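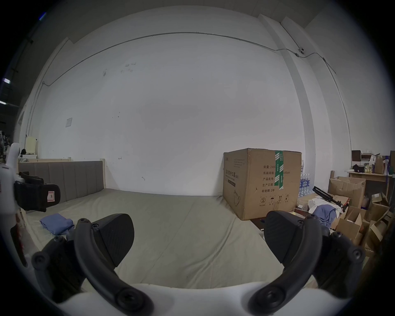 4.2 Surfaces that receive things first

Figure 2. A large pale surface for lying on, a gray padded headboard, and a sealed cardboard box at the right.

In the previous section we discussed the storage furniture, that is, the cabinets, shelves and chests which were listed in the inventory of each room. In the present section we turn to the surfaces on which the things are put before they reach any storage. Our material comes from the nine rooms of the Clostville and Erness sites. Each room was visited two times, and the notes of both visits were joined into one inventory of 1000 entries. An entry is one object in one position. When the same object was found in a new position at the second visit, it received a second entry.

The most frequent receiving surface in our inventory is the mattress, or any similar large pad that lies low in the room. We did not expect this result. In the pilot study we had prepared a detailed form for tables and window sills, while the bed had only a single line. The form was changed before the main visits by Damian Jakubowski, who proposed to divide the bed into a head part, a middle part and a foot part. We kept this division for all the rooms, also for those where the mattress was lying without a bed frame and the head end could be decided only by the position of the pillow.

Figure 2 gives an idea of the kind of arrangement we have in mind. The surface is wide and low, and its pale gray-green fabric is slightly wrinkled. One folded blue cloth lies on it. A headboard with vertical padded panels stands at the far left end, on a light wooden frame, and a cream-colored cabinet is placed further back. In our coding the cloth is a "folded item on open surface", and the cabinet is "storage, reach not assessed". We did not code what kind of cloth it was. A towel, a sheet and a shirt can look very similar after folding, and the coders were asked to write "cloth" in all such cases.

We make a distinction between folded and unfolded textiles for the following reason. Nautiyal, in her earlier report on shared bedrooms, treats every textile on a bed as untidiness. We find this too strict. A folded cloth has already received some care, and in the interviews many residents described folding as a separate task, which may be finished a long time before putting away. Shanti Bansal, who made the interviews at Erness, collected several expressions for this intermediate condition. One resident called it "ready but not home". Another said that the clean clothes were "waiting for me to stand up". Such expressions were not used for things on a table, where the residents spoke more simply about mess.

The height of the surface also seems to be important. A low surface can be reached by a person who sits on the floor, and some residents told us that they prefer to fold in this position. It gives them a wide flat area, and the finished pile can stay next to them. The disadvantage appears in the evening. The pile must be moved before sleeping, and it is usually moved to the closest free place, for example a chair or the top of a box. In this way an object can change its position every day and still never come into the cabinet.

4.3 Closed boxes

The closed cardboard box is a special case, and we had some difficulty to place it in our scheme. It is a container, therefore it could be counted as storage. At the same time it occupies the floor like a piece of furniture, and its top is often used as a surface. The large brown box in Figure 2, which has a strip of green printed tape on its top edge and front, was coded as "closed container, content unknown". We applied this code to every sealed box, including boxes with a printed product name, as the name on a box is not a reliable sign of what is inside it.

The position of a box in relation to the bed was recorded with three values: touching, within one step, and further. We consider the first value the most interesting for the question of this paper. When a box stands against the bed or the pad, it extends the flat area available for small objects, and several residents named such a box as their night table. They also said that they did not want to open it, for then they would lose the table. The plan to unpack was in these cases postponed by the usefulness of the box itself.

4.4 Walls

Walls received less attention in our protocol, and we mention them briefly. We recorded hooks, shelves, paper notices and visible pipes. The wall in Figure 2 is tall and white, with a few small scuffs, a thin gray conduit and a small paper sign. We recorded no wall hook in it. The coders of the Elano project, whose form we partly adopted, count a bare wall as unused storage. We decided against this, considering that a resident is often not allowed to drill. A wall without hooks may tell more about the rules of the house than about the habits of the person.

It remains open how far these observations depend on the size of the room. In the smaller rooms of Clostville there was frequently no free floor between the bed and the wall, and the values for box position were nearly all "touching". We come back to this point in Section 5.

2 comments | 9 shares
Contact the authors | Copyright remains with the authors | Back to top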